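Cuaderno de taller, conversor de calendarios
Domingo 19 de enero de 2020

Sigo con el conversor de fechas hebreas a gregorianas. Ayer daba bien todo el siglo XX y me fui a dormir contento, error de principiante. Esta mañana he pasado la tabla de Ploledden: 203 pares de fechas, 171 correctos a la primera. Los fallos caen todos en años embolismales, o sea, los que llevan Adar I y Adar II. Mi función trataba Adar II como si fuera Nisán con prisa.

Primer arreglo: contar los meses desde Tishrei y dejar de guardar el número de mes como si significara algo. Bajan los fallos a 20.

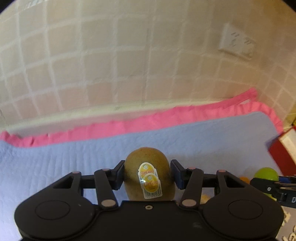
Kiwi con pegatinas JinGuo.

Los 20 restantes tienen otra pinta. Van desplazados un día exacto, siempre hacia atrás. Sospecho de los aplazamientos de Rosh Hashaná (son 4 reglas, yo había programado tres y media). La que faltaba es la del martes en año común, que leí en agosto, subrayé y olvidé con gran eficacia.

Segundo asunto, la puesta de sol. El día hebreo empieza al anochecer y el formulario de Vivgate solo pide la fecha. Propongo una casilla de «después del ocaso», desmarcada por defecto. En Cultthorpe querían calcularlo por coordenadas; que lo pongan en su versión y me cuenten en qué siglo acaban.

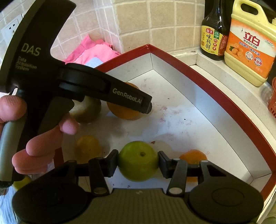
Última modificación de esta página: 19/01, 23:41

Añadida la regla del martes. La tabla pasa entera, cosa que me inquieta más que los fallos. Mañana la cruzo con la de Sung, que usa otra época de partida y tiene la mala costumbre de numerar los días desde cero.

Pendiente:
Mensaje de error para el 30 de Jeshván cuando no existe. Ahora devuelve «fecha no válida, quizá», y el quizá es mío, de las tres de la madrugada.
Quitar el año 0 del desplegable gregoriano.
Decidir si escribimos Jeshván o Marjeshván antes de que el código use las dos. Ya usa las dos.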